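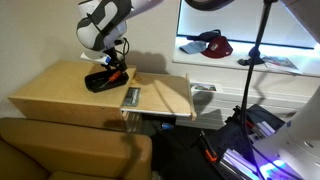

Robot arm at the tray on the drawer cabinet, Kuvulow test room.

About Kuvulow

Kuvulow writes and maintains operating rules for robot arms that work in furnished rooms. We test the rules on our own equipment, publish them as numbered sheets, and train the staff of labs and service firms that use them. We do not build or sell robots.

The company was started by Yi-chun Yang and Wajid Hashmi, who had worked together on acceptance testing for warehouse equipment. Yang is responsible for the rule set and its revisions. Hashmi runs the test room and signs off on every trial procedure before an arm is powered. The rest of the staff are split between testing, writing and training, and most have done all of these jobs at some point.

What we cover

Factory robots are usually fenced, bolted down and given the same part in the same position. An arm in a living room or an office has drawers that may be open or shut, small items left on surfaces, soft furniture nearby, and people who walk through. General safety standards apply in these rooms and our rules do not replace them. Our sheets deal with the level below: how a tray is approached, how far a drawer may be pulled, what gets checked between one attempt and the next.

The current rule set is called Dridska. It contains 496 rules in 18 sections. Each rule states a condition, an action and a record to be kept. If a rule cannot be checked by a person standing in the room, it goes back to the author for rewriting.

A few examples of how Dridska rules read:

Section 2, Room setup. Fixed furniture is placed before the arm is enabled and is not moved during a run. Bags and personal items on the floor are entered on the setup sheet with their position.

Section 5, Drawers and doors. The state of every drawer is recorded at the start of a run. An open drawer is treated as an obstacle at its full extension, including the front panel.

Section 7, Hand tools. Screwdrivers and other pointed tools are presented in a tray. The direction of the tip is noted. The operator does not reach into the tray while the arm is enabled.

Section 11, Cables. Any cable running along the wrist or gripper must keep enough slack for the full range of wrist motion. Coiled cables are inspected at the start of each shift and after any contact.

Section 14, Shared space. Where more than one arm can reach the same volume, one arm is designated as primary for the run. The other holds its position until it is released by the operator.

The test room

Our test room, Kwan, is furnished with ordinary items: a leather sofa, a wooden cabinet with a pull-out drawer, lit shelving with caps and a magazine on it. We keep surfaces in the condition a working room would have. A rule that only holds in a cleared space is of limited use to our members.

Every proposed rule is run in Kwan before it is published. The trial lead reads the rule aloud, a second person carries it out, and a third records any point where the wording was misread. Misreadings count against the rule and never against the reader. The trial log now holds 1013 entries and is open to members on request.

Revisions

Dridska is revised in April. Members may submit a change at any time using the form supplied with the rule set. A submission should give the rule number, the existing wording, the proposed wording and a short account of the incident or problem behind it. Submissions without an account are returned. Withdrawn rules keep their numbers, and the numbers are not reused.

Edition 2 is in force. It was issued on October 27, 2023, and supersedes all earlier sheets. Sites still working from printed copies of edition 1 should remove them from the work area.

Training and site reviews

Training is delivered under the name Fludard. Operators learn room setup, run supervision and record keeping, and are assessed on a live procedure. Supervisors take an additional module on stopping a run and restarting it after contact. Certificates name the edition the holder was trained on.

We also carry out site reviews. A reviewer spends a working day with the team, observes normal runs and compares them with the written procedure. The report lists each departure by rule number. We do not issue scores or rankings.

Contact

Questions about a specific rule should quote its number and go to the rules desk. Requests for training or a site review go to the Fludard office. Visits to Kwan are by appointment, and visitors are asked to read Section 2 before they arrive.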